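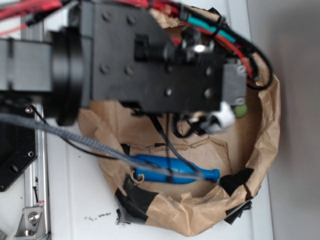
Black arm, gray end block

reelhound: Saw Foven last night. 136 minutes and Kristóf Rácz carries every one of them. Best thing he's done since Hotano.
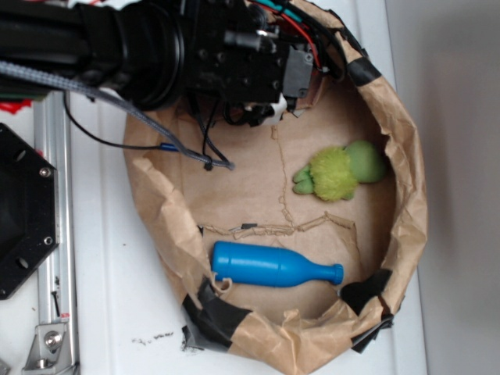
I'd still trim the wedding song - it stops the second half cold.

mintlassi: Disagree, the song is the best part. Kulap Kaewsai barely speaks in it and you get her whole story.

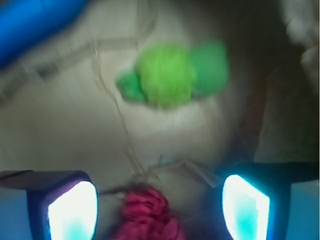 Magenta ruffles, up close

reelhound: She's good. The song is still too long.
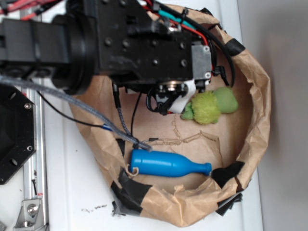
tess_917: Kaewsai should get the lead in the September release. She's funnier than Rácz. My kid wants a green plush like the one in that paper bag and has no opinion on the song.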